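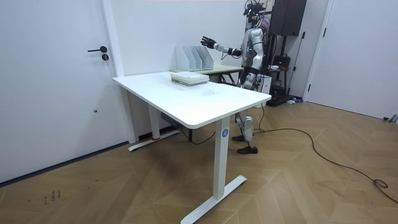 The robot at the standing desk in our document room, reaching toward the four-slot file organizer on the back table.

Home | Guides | Office Floor | Paper & Records | Ask Us

How to hand the desk filing over to a humanoid (and keep your coworkers happy while you do it)

April 25, 2026

I've been running the records side at Trirkgate for a good while, and setting up our humanoid for desk filing is the most fun I've had at work in years! We picked the dullest job in the building on purpose: moving manuals, booklets and boxed forms from a desk into slanted file slots. The steps below are the ones we'd follow again, in the same order, minus the week we lost to a wobbly table.

What you need

- A sit-stand desk with a plain top and nothing on it except the items to be filed
- A second table for the organizer, pushed against a wall so it can't creep backward
- A magazine-style rack with slanted slots (4 is plenty to begin with)
- A task list that people on the floor can edit themselves. Ours is in Vevon, but a shared spreadsheet would do.

Step 1. Ask the people who do the job now

Sit down with whoever files today and have them talk you through a normal batch. Ours took an afternoon and it was worth every minute. We learned that thin booklets slump in a half-empty slot, that the boxed forms always go in spine first, and that half the "filing" was really people answering questions about where things were. That last part stays with people. Write it down and say so out loud, early.

Step 2. Set the desk height and leave it

Pick one height and save it on the desk's memory button. If someone borrows the desk and raises it, every reach has to be checked again (ask me how I know). Label each desk with a letter so the task list can say which one it means.

Step 3. Place the pickup stack

Keep the stack low and square, near the back edge of the desk, with the organizer within arm's reach on the table behind. Start with stiff items of the same size. Loose sheets can wait until August, or whenever you feel brave.

Step 4. Route the cables

Walk the whole length of the cable with your own feet before the first run. Keep the loops to one side of the room, away from the doors, and agree on which door people use while the robot is working. We use the left one.

Step 5. Run slow, with a person next to the stop button

Go at the lowest speed for the first few batches. Check the arm's path with nothing in the hand, then with a single booklet, then with the full stack. When a slot is missed, put the item back and note the slot number. Don't fix the stack by hand in the middle of a run, however tempting it gets!

Step 6. Hand over the list

Once the slow runs are boring, let the filing crew write the day's tasks. This was the big change for us. They stopped being the people who move paper and became the people who decide where it goes, and they turned out to be much pickier about it than I ever was. They renamed two slots in the first hour.

What changed for us

Our trial covered 2,296 items, against a target of 2,000, and 495 of those needed a second try or a human hand, mostly the thin booklets. No jobs were cut, and we put that in writing before the first run. Two of the crew now split their day between the front counter and the robot's task list, and one has moved over to the Nijs archive project, which had been waiting for somebody forever. The grumbles are real too: the room is noisier, and you can't just nip in and grab a form while a batch is going. We now keep a spare set of forms at the counter.

If it keeps missing the same slot, check the table first. Ours had slid a finger's width along the wall, so we marked the position of the table legs and haven't had to adjust it again.

Next guide: Sorting by spine color

We use cookies to remember your settings and count visits. Accept | Manage choices

Contact the Pralside guides desk | © 2026 Pralside | Back to top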